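Search the notebook Go
Lullix notebook – December, sim kitchen, tomato task

Back on the two-arm tomato task, which I described last month as "nearly wrapped up." I have stopped using that phrase.

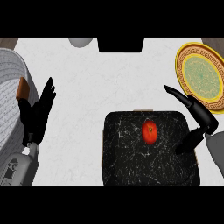 Target for this batch is 40 demos. We have 29 I'd show to another adult. Two more are in quarantine because the operator paused mid-reach to answer the phone, and I don't want Tratodex learning that as a skill.

Changes today:
– Tomato start position now randomized over the whole board. Stullis had it in the same two spots, and the policy had memorized both like a bus route.
– Left arm logged even when it's idle. Idle is data – dull data, but it trains.
– Episode names now include the seed. Past me left them out and past me is not available for comment.

Orbán build still drops the last second of every recording. Padding the end by hand until that's fixed.

To do: finish the batch, rerun the baseline, check the export before lunch this time.

2 comments
Contact | © Lullix | Back to top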